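Running bond or herringbone for a small patio? (and other ways to end a marriage)
4 min read

ceten_backyard
We're putting a patio behind the house, big enough for a table and the two people still speaking to each other. I want running bond. My wife wants herringbone because her sister has herringbone. I've been trying layouts on a table indoors, where nothing has to be level. Red bricks in offset rows, then a close look at a pink, pitted surface:
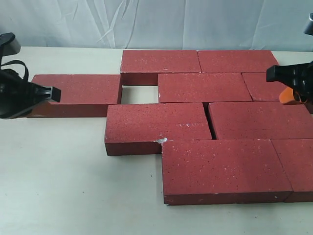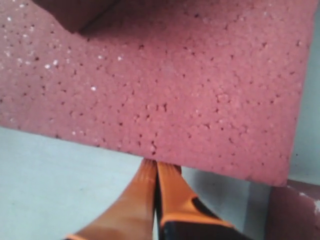 Questions for the group

1. Does running bond creep if you only ever walk on it?
2. Sand joints or the polymeric stuff?
3. Is 2 percent slope enough? The yard drains toward the neighbor, who has opinions.

Onsri
Running bond is fine for feet and chairs. Herringbone is for driveways and for people who enjoy cutting triangles. I did herringbone in January and I still have triangles.

2 percent is fine. Slope it away from the house and let the neighbor develop new opinions.

Kanokwan Phuthong
I'll disagree with Onsri, as is traditional. Running bond does move, even on foot traffic, if the edging is lousy. Mine opened up along every long joint within a year. Herringbone locks in both directions and you can cheat on the base a little.

Onsri
You cheated on the base a lot. You posted photos.

Kanokwan Phuthong
The base was "rustic."

Filtance
Plain sand joints. Polymeric is lovely until you rinse it wrong once, and then you have a white haze you get to look at from the kitchen for the rest of your life. I spent a weekend with a stiff brush and it's still there. Sweep in dry sand, compact, sweep again. Top it up in spring.

ceten_backyard
What about weeds though?

Filtance
You'll get weeds either way. The seeds land on top. With sand you can at least pull them out.

akero_88
Contrary view: I've had polymeric down for years with no haze. Blow every last grain off the faces before you add water, and use the shower setting on the hose. People skip the leaf blower and then blame the bag.

Filtance
I used a leaf blower.

akero_88
Then I don't know what to tell you.

Jirayu Wannasri
Before anybody buys anything, are those going to be real clay pavers or wall bricks? Ordinary wall brick can flake after a few freezes when it's lying flat and soaking up water. Ask the yard whether it's rated for paving. I ignored this and relaid up to 100 of them.

Also order extra now. The next batch will be a different red, whatever the guy on the phone says.

ceten_backyard
The yard quoted me on 1,000 and called them "patio brick," which now sounds like something a person says to get you off the phone. I'll ask about the rating.

Showed my wife the thread. She has read Kanokwan's post aloud twice.

Kanokwan Phuthong
Tell her hi.

Onsri
Put in proper edging, spike it every foot, and running bond stays where you left it. I'm not doing this again until summer.

Jirayu Wannasri
Basket weave is also a pattern.

ceten_backyard
Please don't bring that into my house.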